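The Litter Table

How a shared workshop in Marnbridge went about teaching a machine to tidy up

The kettle at the Marnbridge workshop takes so long to boil that most of the best conversations in the building happen in front of it, and it was there, one wet evening in June, that Loukia Sotiropoulos first told me she wanted to build a robot that could clear a table. She didn't mean lay one, or wipe one down, or fold the napkins into swans (though somebody at the lathe did shout that suggestion across the room). She only wanted it to pick up the odds and ends that gather on any flat surface in any home, and put them where they ought to go.

I have been writing about people who make things for long enough to know that the modest-sounding projects are the ones that eat your weekends. Loukia knows it too. She spent years repairing knitting machines for a firm in Flandstead, and she has the patience of a person used to hunting for one bent needle among hundreds. Her partner in the scheme, Fotis Pappas, is quicker and louder, and came to it by way of radio-controlled gliders. Between them they have an arm, bolted to an old school bench, which they call Koutsoukos after a great-uncle of Fotis's who could never leave a plate alone until it had been washed, dried and put away.

The arm itself was the easy part, they both told me, and I believed them for a good hour or so, until I saw the box of broken brackets under the bench. The shoulder had been rebuilt 6 times. The wrist squeaks. But it goes where it is told, more or less, and last winter they stopped fussing over the metalwork and turned to the harder matter of how it should know what to do when it gets there.

Their answer is to show it. A person takes hold of a gripper by hand, with a camera fixed to it, and does the tidying themselves, slowly and over and over, and the recordings become the lessons. By the time of my second visit they had 1006 of these saved on a hard drive, of which 483 had been watched through and marked as good enough to learn from. Fotis does the watching with a mug of tea and a packet of ginger biscuits, and he reckons he now knows more about how people pick up socks than anyone in the county.

Socks, I should say, are a sore point. A cardboard box is a friendly thing to grab: it has edges, it stays put, and it tells you by its shape where your fingers should go. A nylon sock has no opinion about its shape at all. Snack bags are nearly as bad, being mostly air and crackle, and a tiny flat sachet can lie so snugly against a cloth that even a person will scrabble at it with a fingernail. Loukia's rule is that a practice table should have a bit of everything on it, hard next to soft and one thing lying across another, because that is how mess arrives in real life.

She is just as firm about tablecloths. Their first recordings were all made over a plain grey board, and Koutsoukos did splendidly on plain grey board and was hopeless everywhere else! So now the cloths are as busy as they can find, with checks and cartoons and little cars, all of it there to be ignored by a machine that must learn that a printed bear is not something to be picked up. I asked whether it ever tried. Fotis laughed so much that he had to put the biscuits down, and Loukia told me, kindly, that there had been a week of it.

The pair have also moved their practice out of workshops and into ordinary rooms, with beds and stools and cupboards and shopping bags on the floor. A friend in Emville who used to teach infants put the case for it rather well over supper, saying that a child who has only ever tidied one classroom hasn't learnt to tidy, she has learnt the classroom. Fotis wrote it on the whiteboard, where it still is, next to a phone number for a bearing supplier.

An open gripper over a heap of wrappers is where each lesson starts, with the whole question of what to reach for first still to be settled.
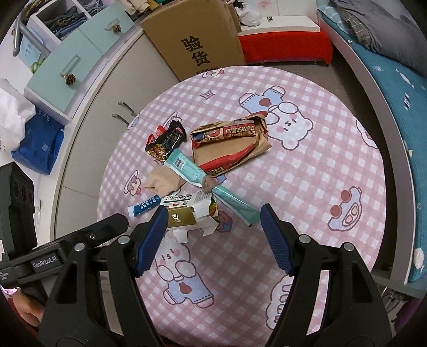
What Goes First

Loukia starts with whatever is on top, which sounds obvious until you watch two people clear the same table. Fotis goes for the biggest thing he can see. For a while their recordings disagreed so badly that the arm would hover between one choice and the other like a guest at a buffet, and they had to sit down with a pot of coffee and agree on manners. Top first, then nearest, then anything flat. Fotis still forgets, and those recordings go into a folder with his name on it.

When I left, Koutsoukos was having another go at the sock, and Loukia had put the kettle on again.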